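Bornine 社区仓整理与打包项目 四月进度报告

收件:Margit Kocsis
抄送:Sze-wing Au
执笔:Đức Lương

Margit 你好,先说一声抱歉,这份比上次约的晚了。钥匙那件事拖了大家不少时间,后面会讲。下面按你给的提纲写,有的地方只来得及写几句,细的等电话里说。

一、总体

Turkberg 旧仓的清空工作基本按计划走。原定四月底前腾出后间和走廊,后间已腾完,走廊还差一排架子。打包从上半月开始全面铺开,书本类和厨房用品类先做,衣物类排在后面,因为衣物还要再挑一遍(去年捐来的那批没有分季节,全混在一起)。

目前参与的一共8个人,其中3个是这个月新加入的。新人上手都快,就是封箱这一步返工偏多,见第三节。

Atstead 那边的接收点已经确认可以收货,收货窗口是上午,过了中午他们不接。这一点请你那边安排车的时候务必留意,我们已经吃过一次亏:车下午一点多到,门锁着,原车拉回来,又卸了一遍。那一趟的车费我单列了,没有算进正常运输里,你看要不要批。

二、分拣

分拣还是三类:转送、自用、处理掉。Hiếu Kiều 负责最后拍板,别人拿不准的都放到他那张桌子上。月初桌子堆满过一次,后来规定当天清,现在好多了。

书本类已分完。教材旧版的太多,接收点明确说不要,我们联系了 Witkowska 的纸品回收,他们愿意上门,但要求捆好,不能散装。捆的活儿没算进原来的工时,大概要补一点,数字在附表里,还没填完,抱歉。

厨房用品类分了一大半。锅盖和锅对不上的问题很严重,Tùng Phí 花了整整一个上午配对,配不上的先单独放着。瓷器都还没动,等包装纸到货。

玩具类没开始。原因是缺件检查没人会做得很细,我不想随便找个人顶上。下个月排。

三、打包和封箱

纸箱尽量用旧的。旧箱子的主要毛病在顶上那条缝,以前的胶带撕掉的时候连纸面一起带下来,新胶带贴上去粘不牢,搬两次就翘。现在的做法:起毛的地方先压平,浮起来的纸屑撕掉,胶带沿缝拉一道长的,两头要拐到侧面去,一手按住头,一手慢慢拉,不要猛扯。裂口太深的箱子不装重物,只装衣物或者靠垫。

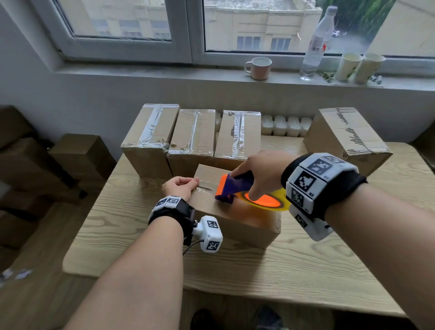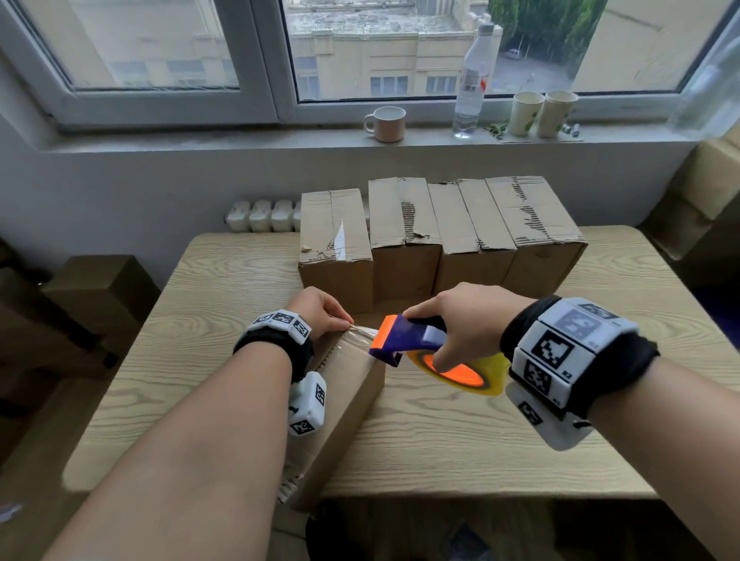

封箱工位,透明胶带配手持切割器

工位固定下来以后速度上去了。之前是谁装完谁自己封,切割器到处找,经常有人拿剪刀凑合,胶带头粘回卷上抠半天。现在装箱和封箱分开,装的人只管装,合好盖推过来就行。Sze-wing 提的这个建议,我一开始不太赞成,觉得多一道手续,试了几天,确实顺。

返工情况:月中抽查,有12箱需要重新封,多数是底部没封够。底部大家容易忘,因为翻过来麻烦,装满之后更不想翻。已经改成先封底再装,写在墙上了,字够大。重封之后再抽,没有发现新的问题,但抽得不多,不敢说死。

重量也提一下。书装大箱子是老毛病,搬的人叫苦。规定书只能用小箱,大箱只装轻的。小箱不够用,这是眼下最实际的缺口,见第五节。

标签:每箱写类别、目的地、装箱人名字缩写,写在侧面,不写顶上(摞起来就看不见了)。有几箱早期写在顶上的,还没来得及补,出车之前一定补完。易碎的另外画红杠。

四、运输

四月出了两趟车,一趟成功,一趟就是上面说的白跑。成功那趟装的全是书本类,接收点当场点收,签字单我扫描了放在共享文件夹里,文件名有点乱,回头改。

下一趟打算走厨房用品。需要带尾板的车,走廊出口那里有个台阶,手推车过不去,上次是靠人一箱一箱接力,太慢也伤腰。如果租不到带尾板的,至少要一块斜板。Margit 你上次提过 Bornine 总部好像有一块闲置的,能不能问问?

五、困难和需要支持的地方

1. 小号纸箱。附近店铺能要到的旧箱基本都是大号。希望批准买一批新的小箱,报价单两家,附后。便宜那家要等,贵的那家次日到。我倾向便宜的,厨房类可以先用手上现有的顶着。

2. 胶带消耗比预算快。旧箱子修缝费胶带,这个做预算的时候没想到,是我的疏忽。本月用掉的已经超出原定份额,超出部分不大,想从杂项里调,不另外申请。需要你回一封邮件确认就可以。

3. 包装纸。订单下了,供货方推了一次日期。如果再推,瓷器就要往后挪,整个进度会受影响。正在问有没有人能给旧报纸,不过报纸掉墨,白瓷的不太想用。

4. 钥匙。后间的钥匙只有一把,拿着钥匙的人没来,当天就干不了。四月因为这个损失了两个半天。物业答应再配,还没拿到,已经催了。

5. 照明。走廊尽头那盏灯坏了,傍晚看不清标签,有人把 Atstead 的货摞到自用那堆里去了,幸好当天发现。换灯管的事已经报修。

六、经费

四月支出分材料、运输、茶水杂费三项。材料偏高,理由见上。运输含白跑的一趟,单列。茶水杂费正常。目前没有出现需要动用预备金的情况,也希望不用动。完整票据由 Sze-wing 整理,她手上还缺一张停车票,找到后一并寄给你。找不到的话那一笔我自己认了。

七、下月安排

走廊架子清空,这个排在最前,物业在催。
厨房用品封箱收尾,瓷器视包装纸情况。
衣物重新分季节,冬天的先不运。
玩具类开始检查缺件,想请 Tùng Phí 牵头,他还没有正式答应。
第一批转送后的回访,问问接收点哪些好用哪些不好用,别我们这边忙半天送过去的人家用不上。

出车目标两趟,都安排在早上。第二趟要看小箱什么时侯到。

八、其他

有一件小事,整理后间的时候翻出一箱老照片和几本登记册,看样子是以前租户留下的。没有当废品处理,先单独封好放在 Hiếu 那边,箱上写了"待查"。如果你知道应该联系谁,请告诉我。

另外,上期报告里我把书本类的总箱数写错了,多写了13,是把待回收的那堆也算进去了,以这次附表为准。给你那边汇总造成麻烦,不好意思。

附表和报价单稍后单独发,扫描仪今天又卡纸。电话我上午都方便,下午多半在仓里,信号差,发短信比较稳。

Đức Lương
Turkberg 旧仓,四月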